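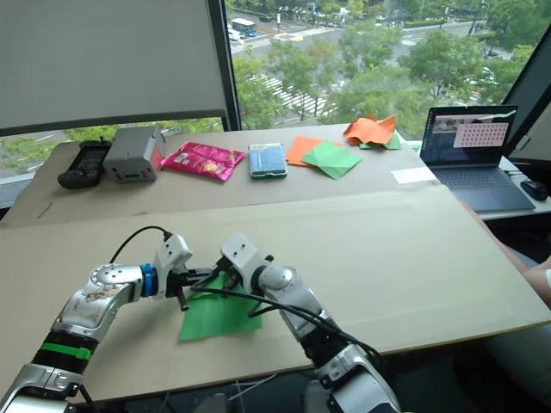

Two-arm cloth policy stalls when both grippers hold the fabric

Posted in Software > Planning and Control

Kanyarat Sitthichai

Hi all! I'm having a great time with bimanual cloth folding, but I'm stuck. My square is green, the board under it is beige, and both grippers have hold of the cloth just above the board with the fingers nearly meeting. At that point my planner (Danzer, default settings) often returns "no valid path" and both arms sit there. I have 126 episodes logged and it does this in the May ones too, after I updated. Is it the collision model or my perception node? The cloth mask looks clean to me.

Shigeru Nagano

Fun problem! I'd bet on the collision model. Danzer pads every link by default, and with the grippers that close the two padded wrists overlap before you even ask for a path. The start state counts as a collision, so it gives up right away. Try this:

Open the pair table and find left wrist / right wrist.
Drop the padding for that pair only. Leave the arm links alone.
Replay episode 507 or whichever one fails every time, at low speed.

Also check that the cloth isn't in the scene as a solid box. A draped square turned into a box will touch both grippers and the board, and then nothing plans. I attach mine to one gripper and allow contact with the other - works really nicely.

handari_fan

had the same thing, restarted everything and it went away for a bit. maybe try that

Kanyarat Sitthichai

It was the padding! The start state was flagged on every failed run. Changed the one pair and it plans straight through now. The cloth box is my next project :)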